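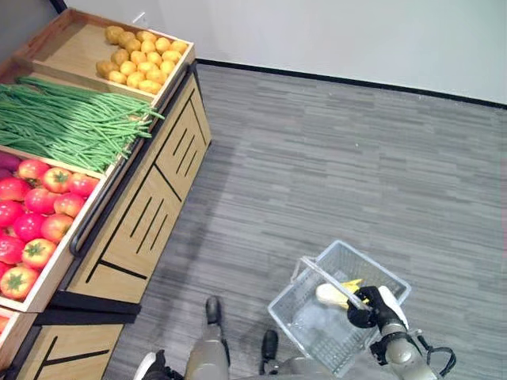

Filed under: Shop Floor Notes, Automation

May, 7:40 am

Picking trial, produce corner. 61 orders on the sheet, Doron has 56 of them and Remedios keeps the rest (the ones with customer notes like "soft tomatoes for sauce"). Love this split!

What's new for the crew: Remedios starts at 6 now and her first hour is all checking and trimming, no walking. She says her knees approve. Lahcen moved to the packing bench and wants the substitutions list printed bigger. Will do.

To fix: green beans. Loose tips over the lip of the bin, so fill lower. Potatoes good as they are.

Hicham asked who signs off on bruised fruit. Still people, and I want that in writing before Antoniuk gets the same setup. Ask Yuzhen.

4 comments · 6 shares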